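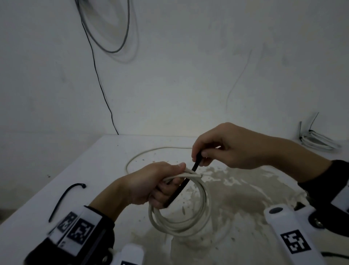

Coiling and tying white cables – how tight is too tight?

graca_seixas
May 11, 2025

Hello everybody. I am sorting all the cables we have at home and in my small office, and I would like to ask how other people do it. Until now they lived in one big drawer and each time I needed one I pulled out five. I have decided that each cable gets its own coil and one black cable tie through the loops, and then it goes in a box with a label on the lid.

My method is simple. I hold the coil in the left hand with the thumb on top, I pass the tie through the middle with the right hand, and I leave one end of the cable free so that I can find it later. The coil is round and not very big. I work on an old white table that already has a big stain, so I don't worry about scratches.

My questions:

1. Do you put one tie or two on a coil?
2. How tight do you pull it?
3. Do you cut the tail of the tie or leave it?

I bought a bag of ties from Prasa because it was on offer, and now I have enough for many years.

Graça

---

h_chong

One tie is fine for anything you can hold in one hand. If the coil is long and heavy, put a second tie on the opposite side, or it opens like a flower when you hang it.

About tight: you should be able to push a finger under the tie. If you can't, it is too much. I worked for a theater for a while and we threw away a lot of good cable that had been strangled. The jacket gets a dent and later it breaks at the dent.

Herman

---

anibal_t

I will disagree with the whole idea, sorry. Plastic ties are for cables that stay where they are. Behind a desk, inside a wall box, OK. For a cable that goes in and out of a drawer you need the fabric strips that open and close. Otherwise every time you use the cable you cut a tie, and one day you cut the cable too. I did it with a phone cable in December and I was very angry with myself.

---

graca_seixas

Aníbal, I understand, but most of these cables I use maybe once in a year. Some I keep only for when I move to another apartment. For the ones I use each week I don't tie anything, they stay on a hook by the door.

Herman, thank you for the finger rule. I went back to check and two of my coils were too tight. I opened them and made them again.

---

fikri.n

You can have both. There are ties with a small tongue on the head that you press and the strap comes out again. Look for "releasable" on the bag. They cost a little more, but I have been using the same ones for a long time. In our storeroom we have more than 600 cables on the wall and we changed to this kind step by step, first the power cables, then the network ones.

On the third question: if it is a normal tie and you are sure, cut the tail flat against the head with proper flush cutters. If you cut with scissors it leaves a sharp corner that opens your hand when you search in the box. I have the scars. With the releasable kind, leave the tail long, you will need it next time.

---

anibal_t

Fikri, the little tongue breaks. I had a bag of them from Clomthorpe and half of them did not hold after one winter in the garage. Fabric strip, cut from the roll, finished.

---

fikri.n

Cold garage is hard for any plastic. Ours are indoors. But I accept that there are bad bags.

---

anisa_tarigan

I am reading this with interest because I am the opposite of organized :)

Can I ask something more basic? How do you make the coil so that it lies flat? When I wind the cable around my hand and elbow it looks nice, and then I put it down and it becomes a figure eight and fights with me. White cables are the worst, they seem to be stiffer, or maybe it is only mine.

---

h_chong

Anisa, don't use the elbow! It puts a twist in the cable with every turn. Hold one end in the left hand and bring the cable to it with the right, one loop normal and the next loop turned under. Over, under, over, under. At first your hands will be confused, then they learn it. When you throw the cable out later it runs straight without knots.

If the cable already has twists from years in a drawer, let it hang from a stair or balcony first and let it turn by itself. For a very stubborn one I leave it in the sun for a short time before coiling. Warm, not hot.

I don't think the color makes a difference. It is more the type of jacket.

---

anisa_tarigan

I tried it with a short one. The first time I lost the direction in the middle and made a beautiful knot. The second time it was flat. I am too proud of this.

---

graca_seixas

Very good Anisa! I must confess that I also do all my loops in the same direction, so I learned too.

One more thing, about which end to leave free. I always leave the plug end out, a hand or so long, because then I can read what kind of plug it is without opening the coil. My brother leaves nothing out and tucks both ends inside, and says it is cleaner. In the box they do look nicer his way – but he must open each one to know what it is.

---

fikri.n

Both ends out and a paper label under the tie. I write the length and what it belongs to. "Printer, long." "Ismail's lamp." When something gets thrown away, its cable goes on the same day, and with a label there is no discussion.

---

anibal_t

Labels I agree with. See, I am not always against.

I use masking tape folded over the cable like a small flag, and pencil. Pen disappears, pencil stays. For the box also, on the short side and not on the lid, because boxes get stacked and then you don't see the lid.

---

graca_seixas

The short side, of course. I have already labeled all the lids. Tonight I will write them again.

So my plan is this: one tie on the small coils, two on the extension cords, finger rule, flags with pencil. I will buy one roll of fabric strip for Aníbal's peace, and try it on the chargers.

---

Reader comments

Marit_K: The finger rule should be printed on the bag.

oldsolder: We use the Zestulix hooks in the workshop and no ties at all. Needs a lot of wall, but you see everything.

pemba22: Toilet paper tubes work for thin cables. Not elegant, but free, and you can write on them.

oldsolder: @pemba22 the tubes get crushed at the bottom of the box. Mine did.

Lucho: Does over-under work for flat cables too? Mine goes crazy on the second loop.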